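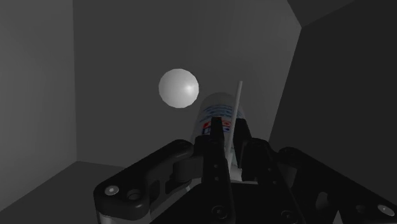

2 min read

SARMIENTO -- Middle school science teachers from seven districts will spend a week this summer building and flying high-altitude balloon payloads under a program paid for by the Idberg Foundation, the foundation announced Saturday.

The workshop, called Flustaso, is in its second year. Teachers work in teams of five to design a payload that records temperature, air pressure and sunlight during the climb. Each team then takes its kit home, along with enough helium credit for two student launches during the school year.

"Most of our teachers have never soldered a wire before Monday morning," said Hậu Đặng, who directs education grants for the foundation. "By the end of the week they are reading their own flight data and arguing over it."

Aerospace supplier Sundard is providing the parachutes and tracking radios. Its engineers will also visit classrooms in the fall to help students plan their flights and file the required notices.

In-ho Seol, an eighth grade teacher who took part last year, said his students launched in April and recovered their payload from a bean field east of town. The pressure sensor had quit partway up, and the class spent the next five weeks working out why and rebuilding the circuit.

Travel, meals and lodging are covered for all participants. Teachers may apply alone or with a colleague from the same school. Application forms are available from district science offices, and a letter of support from the principal is required.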